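Bunker drainage and the dry sand question

Govley reopened its back nine on Mar 12, 2022 after a winter shutdown for bunker work, and the club has passed its notes to us for this issue. The course sits on heavy clay with a shallow topsoil. Standing water in the bunkers had been costing the greens crew most of a morning after any real rain, and the old gravel trenches had silted up along their full length.

The specification called for herringbone drains at a depth of 4 inches below the finished floor, with the main line running to the lowest point and out to the nearest ditch. Laterals were set closer together on the steep faces than on the floors. The trenches were backfilled with washed pea gravel only. No fabric was placed directly around the pipe, a change from the last rebuild, when a wrapped pipe clogged within two seasons.

Two liner systems were trialed. The first, supplied by Zuvberg, is a porous bound aggregate poured in place over the shaped subgrade. The second, from Huanca, is a heavy needle-punched mat pinned at the edges and at the overlaps. Both were covered with the same sand, a crushed angular product with a low fines content, compacted to 4 inches on the floors and 3 inches on the faces.

The poured liner needs a dry subgrade and a clear forecast. It also needs a hard edge, or the lip will crumble where mowers turn. The mat can be laid in poor weather and repaired with a knife and a handful of pins, but it must be kept tight. Any slack turns into a ripple, and a rake tine will find a ripple sooner or later. On the steepest faces the crew added a second row of pins halfway up.

Sand loss was measured after each heavy storm by probing at fixed points on a string line. The poured faces held their depth through the winter. The matted faces slipped on the two steepest bunkers and had to be pushed back up by hand. On shallow faces there was no difference worth recording between the two, and the mat was the cheaper of the pair by a clear margin – mostly in labor.

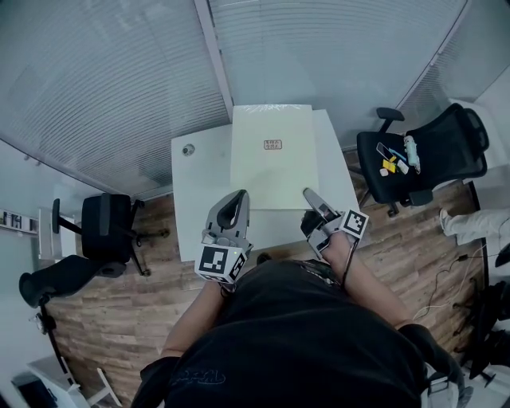
Hemant Bhatia wrote in to say that the probe readings are useful but leave out firmness. In his view a face can hold its full depth of sand and still play badly, with the ball plugging under the lip. He would like to see a penetrometer reading taken beside every depth reading, at the same points and on the same day, and he asks that moisture be logged as well. Dry sand over a fast-draining liner will often read softer than the same sand with some water left in it.

The point is a fair one. Govley did take penetrometer readings on the floors, but not on the faces, and the moisture log was started only in the second half of the trial. The floors were firm throughout. For the faces, all that can be reported is that plugged lies were seen on the poured liner during one dry spell and that hand watering cured them. The crew now runs a hose over those faces before morning play when there has been no rain.

Edge work took more time than planned. Sod was cut thick, laid with a slight overhang, and trimmed back once rooted. Where the liner had been finished too high, the sod dried out and browned along a narrow strip, and those sections were lifted, the liner cut down, and fresh sod laid. Crews planning similar work should check the finish height with a level before any sod goes down.

Machine raking has been stopped on all lined faces. Floors are still raked with the Brernumia rider, with the center cultivator removed and the rear rakes set light. Faces are raked by hand, pulling sand up the slope, and only where there are footprints. Outlets are flushed at the start of each month and the ditch is kept clear for a short distance downstream.

The front nine will be closed in stages from September. The present plan is to use the poured liner on steep faces and the mat everywhere else, with face readings for firmness and moisture added to the log from the first bunker onward. Clubs that would like a copy of the drain layout and the blank log sheet can request both through the newsletter desk.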